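木の机、手をつくところのベタつきが取れません

木目の明るい色の机を使っています。Clellbyという店で中古で買って、もう8年目です。普段から片肘をついてスマホを見たりメモを書いたりする癖があって、そのせいか、いつも座る側だけ表面がなんとなくペタッとするんです。水拭きした直後はいいんですが、夕方にはもう戻ってます。

机のまわりはわりと物が出しっぱなしで、メモ帳とか小物とか、拭くたびにどかすのが面倒で、ついその周りだけ拭いて終わりにしてしまうのもよくないんでしょうね……。

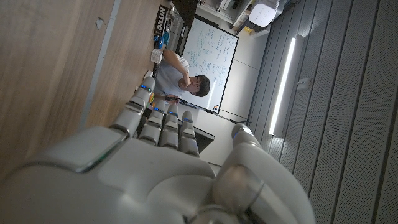

それで、Zisgateという木用クリーナーが1000円くらいで売っていたので買おうか迷っています。塗装がはげたりしないか心配です。天板に小さい穴みたいな黒い点もあるんですが、これも埋めたほうがいいですか? 同じような机を使っている方、どうしているか教えてください!

投稿者:Drindutness

Akbulut
うちもまったく同じでした! 肘のところだけペタペタするやつ、たぶん皮脂です。水だけだと伸ばしてるだけになるので、食器用の中性洗剤をぬるま湯に2、3滴、布を固く絞って拭いて、そのあと水拭き、最後に乾拭き。うちは2回やったらだいぶサラッとしました。洗剤が残ると逆にベタつくので、水拭きはちょっとしつこいくらいでいいです。

それでもダメなら塗装そのものが傷んできてるのかも。そうなるとクリーナーを買ってもあまり変わらない気がします(経験談です、別のメーカーのですけど)。試すなら先に天板の裏で。目立たないところに塗って一晩置いて、白くなったりしなければまあ大丈夫かと。

穴は、引っかからないなら私は放っておきます。埋めるなら補修用のクレヨンみたいなのがホームセンターにありますよ。色が合わないとかえって目立つので、薄い色から少しずつどうぞ。

まめ缶
デスクマット敷けば解決。

kitanomado9
マットは私も使ってますが、ベタついたまま敷くと、はがすときに塗装ごと持っていかれることがあるので注意です。うちはそれで角のあたりがまだらになりました(泣)。5月に敷いて、気づいたのは年末の掃除のとき。敷くなら先に拭いて、丸一日は乾かしてからのほうがいいと思います。

あと小物は浅いトレーにまとめておくと、持ち上げてさっと拭けるので楽ですよ〜。うちは拭く回数がだいぶ増えました。アルコールのウェットシートは塗装によっては白くなるので、私はもう机には使っていません。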